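4 min read

Is making the bed worth it? Leiva, the bedding firm, says a tidy duvet changes your day. I have my doubts – and a bill for 600 dollars. 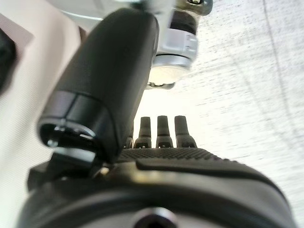 Celeste Echeverría thinks I'm being unfair, and that a smooth sheet is the only luxury she has left.

Fine. But smooth for how long? The guides from Ulell skip that part, along with the stray cloth that always ends up on the bed.

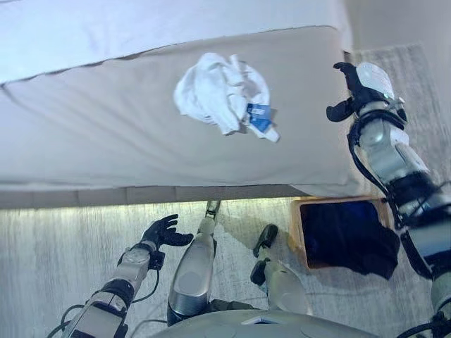
White duvet, beige-gray fitted sheet and a crumpled cloth.

Bautista Figueroa changes his sheets weekly and sleeps as badly as I do.

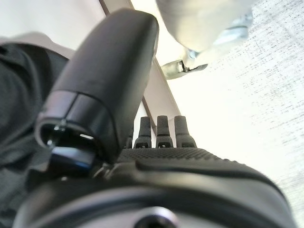 Does a fitted sheet need ironing? Only if creases bother you; a tight fit pulls most of them out.

I gave up in October.

27 comments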